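Folding Practice

At Jaltthorpe Community College, a summer robotics class has spent five weeks on a chore most students put off at home

The robotics lab at Jaltthorpe Community College used to be the typing room, and the outlets are still in rows down the floor. Seven students meet there in the evenings for a summer course with the catalog title Applied Manipulation. The students call it laundry class.

Lorna Castillo, who teaches it, spent 11 years maintaining packaging lines before she moved to the college. In past summers she had her students stack blocks and sort bolts. Those projects went well enough that by the fourth week people were bored. Last August she rewrote the course around cloth.

"A block is the same block wherever you put it down," Castillo said. "A pair of shorts has a different shape every time you drop it. You can't write down where the corners are going to be."

The students don't program each motion by hand. They guide the two arms through a fold, record it, and do it again with the garment placed a little differently. The recordings are used to train a model, and then the model gets a turn on its own. The target for each garment is 500 recorded folds. A student who knows what he or she is doing can finish up to 33 in an evening.

The class started with dish towels in the first week and moved on to T-shirts in the second. Towels are flat and square, and the model trained on them was folding without help by the end of that week. T-shirts took longer. Sleeves got caught under the body of the shirt, and the arms would fold the shirt anyway with the sleeve bunched inside.

Denim came next, and it has taken up the rest of the course so far. The cloth is stiff, so it springs back a little after a fold. An elastic waistband pulls the fabric into gathers, and a gripper that closes on a gather may pick up one layer or three.

Hamdia Wako, a second-year student, has done more denim folds than anyone else in the class. She works days at a tailoring and alterations shop in Macapagal, a 40-minute bus ride away, and she brought in the first bag of practice clothes from the shop's unclaimed rack.

"At work I fold things and talk to a customer at the same time," Wako said. "When I had to do it with the arms I found out I didn't know what order I did it in. I had to go home and watch my hands."

Her method is to fold the legs together first, pause, and open both fingers fully before going back in for the second fold. The pause adds a few seconds to each recording. Castillo was against it at first and now has everyone do it. 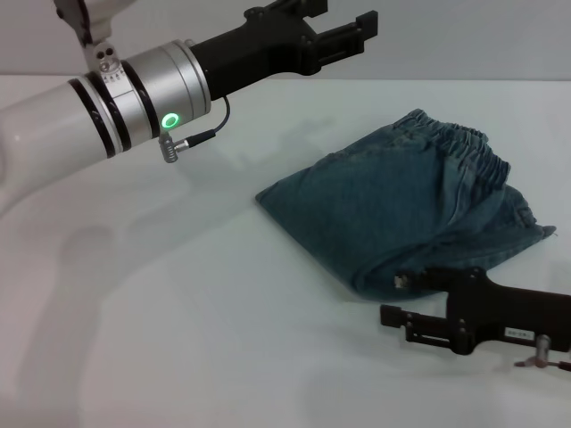
Denim on the table between the two grippers during a class session at Jaltthorpe.

Grading is simple. Each student sets a garment on the table, starts the model, and has 90 seconds. The finished fold is compared with a paper outline. If the cloth is inside the line, it passes. If an arm drags the garment off the table, the student gets one more try - and most have needed it at least once.

There is also a competition to think about. The Wudon Student Automation Meet has a soft goods event, and Jaltthorpe has entered a team under the name Timetti, which was the password on the old typing room computers. Teams are handed clothes they haven't seen before. Wako expects that to be the hard part, and she has been asking classmates to bring in whatever is in the bottom of their drawers.

The course costs the same as any other three-credit class, and no experience is required. Two of this summer's students came from the nursing program. One is a retired mail carrier who signed up with his granddaughter.

Castillo plans to run it again next summer with the same arms and a larger table. She would like to add fitted sheets. The students have asked her not to.

Applications for next year's section are open to current students and county residents at the college's front office.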